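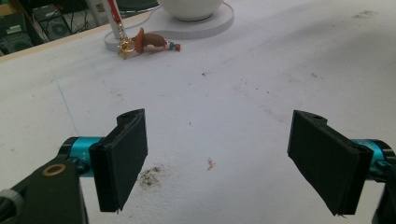
One young visitor to the Stokska Archive asked why anyone would keep a letter about a broken boiler for a hundred years. Another wanted to know whether an archive is the same thing as a library. Both are good questions, and this page will help you answer them.

What is a company archive?

An archive is a place where records are kept safe for a long time. A company archive keeps the records of one business. The Stokska Archive looks after the papers, photographs, drawings and films of the Stokska lamp works in the town of Jellevholm.

A library usually holds books that were printed in many copies. If one copy is lost, another can often be found somewhere else. Most of the items in an archive are the only ones of their kind. For that reason you cannot borrow them and take them home. You read them at a table in the reading room, and a member of staff brings them to you one box at a time.

What do we keep?

The archive holds 3000 boxes. Inside them are:

Letters between the factory and its customers
Wage books, which show what each worker was paid
Drawings of lamps, including many that were never made
Posters and store signs
Photographs of workers, picnics and new buildings
Reels of film

The letter about the boiler is in one of these boxes. It was written in October, when the weather was turning cold, and it tells us which rooms had heat and which did not. The person who wrote it only wanted the boiler fixed. Today a historian can use it to learn what a winter at the works was like.

How do we decide what to keep?

No archive can keep everything. A person called an archivist reads through the records and chooses. The archivist asks who made the record, what it tells us, and whether the same facts are already written down somewhere else. If there are 200 copies of one price list, the archive keeps two of them - one for readers and one as a spare.

How do we keep paper safe?

Paper is harmed by light, damp, heat and insects. The storage rooms at Stokska are dark and cool, and the doors stay closed. Papers rest in folders made without acid, a substance that turns paper yellow and makes it crumble. Metal paper clips are taken off before storage, as they can rust and leave brown marks.

Old film needs even more care. It is kept in the Stostell building, where the rooms are colder than those used for paper.

What is a catalog?

A catalog is a list that tells you what is in the archive and where to find it. Every box has its own number. Every folder in the box has a number too. If a folder is put back in the wrong box it may stay lost for years, so staff check the numbers each time.

The Fakhoury Collection, a set of lamp drawings, was the first part of the archive to be placed online. You may look at these drawings from home or from school.

Visiting the archive

Children from the age of 8 may use the reading room with an adult. Please wash and dry your hands before you begin. Pencils are allowed - pens are not. Bags and drinks stay in the lockers by the entrance. School groups should write to the education office before they come.

Words to know

Archivist: a person who chooses, sorts and cares for records.
Record: something written, drawn, filmed or photographed that shows what people did.
Reading room: the room where visitors look at items from the archive.

Page last updated 8 June 2023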